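Inicio | Materiales | Cocina | Taller | Archivo | Suscripción

Utilizamos cookies propias y de terceros para analizar la navegación. Si continúa leyendo, entendemos que acepta su uso. Configurar | Aceptar

MATERIALES

El mármol en la encimera: porosidad, ácidos y mantenimiento

Por Simone Prado

El mármol es una roca metamórfica compuesta en su mayor parte por calcita, un carbonato cálcico con dureza 3 en la escala de Mohs. El dato explica casi todo lo que le ocurre en una cocina. Un cuchillo de acero lo raya, la arena adherida a una verdura de raíz también, y cualquier ácido doméstico lo disuelve en superficie. El granito, formado por cuarzo y feldespatos, soporta mejor las tres agresiones.

Conviene distinguir dos daños que suelen confundirse. La mancha es un líquido coloreado o graso que ha penetrado por capilaridad en la red de poros. El ataque ácido es una pérdida de material: el limón, el vinagre o el vino reaccionan con la calcita, liberan dióxido de carbono y dejan una zona mate. La mancha puede extraerse con una cataplasma absorbente. El ataque solo se corrige con abrasivo.

La absorción de agua de un mármol compacto es baja, inferior a la de muchas areniscas y calizas, pero varía dentro de una misma tabla. Las vetas son planos de composición distinta, con arcillas, óxidos o grafito, y a veces coinciden con microfisuras selladas en fábrica con resina. En el taller Godoy, que corta y pule piedra para obra residencial, mojan cada tabla antes de marcar el despiece. Las fisuras abiertas tardan más en secar y quedan dibujadas durante unos minutos.

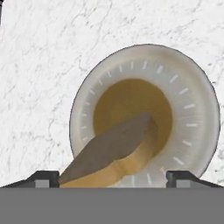

El acabado condiciona el envejecimiento tanto como la variedad elegida. El pulido cierra la superficie y retrasa la penetración de líquidos, a cambio de que cada marca de ácido destaque contra el brillo. El apomazado, que se detiene en un grano intermedio, disimula las marcas y absorbe algo más. En la promoción Enarthorpe, con 33 cocinas entregadas en mármol blanco, se optó por el apomazado en todas las viviendas y por un canto recto con arista matada, menos propenso al desportillado que el canto vivo.

Los selladores de uso corriente son impregnantes: silanos, siloxanos o fluoropolímeros que revisten la pared del poro sin formar película. Reducen la absorción y dan tiempo para limpiar un derrame. No protegen frente al ácido, y los envases no siempre lo dicen con claridad. Para comprobar si la protección sigue activa se deposita una gota de agua y se espera un cuarto de hora. Si la piedra se oscurece, toca repetir el tratamiento.

La aplicación exige piedra seca y desengrasada. Se extiende una capa fina, se deja actuar el tiempo indicado por el fabricante y se retira todo el sobrante con un paño de algodón. El exceso que polimeriza en superficie forma velos grises difíciles de eliminar.

Para la limpieza diaria basta un jabón de pH neutro muy diluido, aclarado y secado. Quedan excluidos los antical, la lejía de uso repetido y los estropajos con carga mineral. Una marca de ácido leve admite una pasta de pulir para mármol trabajada con fieltro. Si el dedo percibe escalón, el repaso corresponde a un marmolista.

Artículos relacionados

Juntas de fregadero: silicona neutra o acética
Cuarzo compactado y choque térmico
Nulo, un taller de piedra seca
Cómo leer el despiece de una encimera
Evosine: reparación de cantos con resina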